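Filed under: Premises / Checklists / Storage and Packing Rooms

Storage and packing room inspection, Nallside unit
Period covered: August
Inspected by: site safety, Burnik

Ratings: S = satisfactory, A = action needed, N = not applicable at this visit. Comments are given for every A and for any S where the condition is likely to change before the next visit. Item numbers follow the Restrepo template, revision 4. 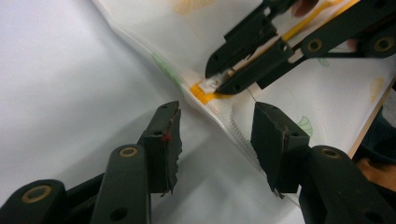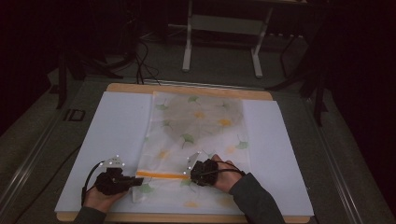 Second picture: printed bag lying flat on the white board, orange strip towards the near end.

SECTION 1. ACCESS AND FLOORS

1.1 Main door opens fully and self-closes. S
1.2 Threshold strip secure. A
Two screws missing at the hinge side. Strip lifts under a trolley wheel. Replace the strip complete; the existing holes are worn and will not hold a larger screw.
1.3 Aisles clear to marked width. S
Marked width is 1,000 mm. Tape is wearing at the turn by the racking and will need renewing before winter.
1.4 Floor free of trailing leads in walkways. S
1.5 Floor surface sound. A
Paint has blistered by the sink. Scrape back and repaint. Check the waste trap before painting.

SECTION 2. LIGHTING AND ELECTRICAL

2.1 General lighting working. A
One tube out over bay C, same fitting as last visit. If a new tube does not cure it, change the fitting.
2.2 Emergency lighting tested and logged. S
2.3 Portable equipment labelled and in date. A
Item 124 (extension reel) has no legible label. Removed from use. The register shows it as passed, but the entry cannot be matched to the reel without the label. Retest and relabel.
2.4 Reels fully unwound when in use. S
2.5 Distribution board accessible. S
Cartons had been stacked against it at the previous visit. Floor hatching has been added since.

SECTION 3. RACKING AND SHELVING

3.1 Load notices displayed on each bay. A
Missing on bays D and E. Bays D and E are light-duty shelving, 200 kg per level, and must not carry the notice used for A to C.
3.2 Uprights free of damage. S
Scuffing only on bay A front left. Measured against the straight edge, within limits. Recheck next visit.
3.3 Beam locking pins fitted. A
One missing, bay B, second level, rear. Level unloaded on the day. Do not reload until the pin is fitted. Nails and cable ties are not acceptable substitutes.
3.4 Heavy items stored between knee and shoulder height. S
3.5 Shelving fixed to wall where height requires it. S

SECTION 4. PACKAGING AND CONSUMABLES

4.1 Plastic bags and film stored away from heat. A
A box of flat bags was on the shelf over the radiator. The heating is off in August, so no immediate risk, but the shelf should be left clear. Move to bay E.
4.2 Knives retracted or sheathed when not in use. S
4.3 Used blades placed in blade bin. S
Bin is three-quarters full. Order a replacement now.
4.4 Waste film baled or bagged daily. S
4.5 Cardboard kept below the top of the cage. A
Cage overfilled at 4 pm. Collection is in the morning. Either bring the collection forward or provide a second cage.

SECTION 5. CLEANING MATERIALS

5.1 Containers labelled, including decanted product. A
One spray bottle with handwritten label, unreadable. Emptied and disposed of.
5.2 Data sheets available in the room. S
The Starnow folder is complete but out of order. Sheets for two discontinued products can come out.
5.3 Acids and bleach products kept apart. S
5.4 Drip tray under dispensing tap. S

SECTION 6. FIRE AND FIRST AID

6.1 Extinguishers in place, pins and seals intact. S
6.2 Exit route signed and unobstructed. S
6.3 Call point visible. A
Partly hidden by the notice board. Move the board, not the call point.
6.4 First aid box stocked and in date. A
Eye wash expired. Plasters low. The contents list inside the lid belongs to a larger kit and should be changed for the correct one.
6.5 Accident book present. S
No entries since last visit.

SUMMARY OF ACTIONS

Before next use: 3.3 (locking pin), 2.3 (reel).
Within one week: 1.2, 3.1, 4.1, 6.3, 6.4.
Within one month: 1.5, 2.1, 4.5.
Completed on the day: 5.1.

GENERAL COMMENTS

Housekeeping is better than at the previous visit, mainly in bays A to C. The repeated item is 2.1, which was closed on the log without the work being done. Log entries should be closed only when the repair has been seen.

The template asks for temperature under Section 2 at some sites. It does not apply at Nallside and the line has been left out. Humidity readings for the carton store are kept on a separate sheet.

Next visit to start with Section 3. Bring the straight edge and spare locking pins.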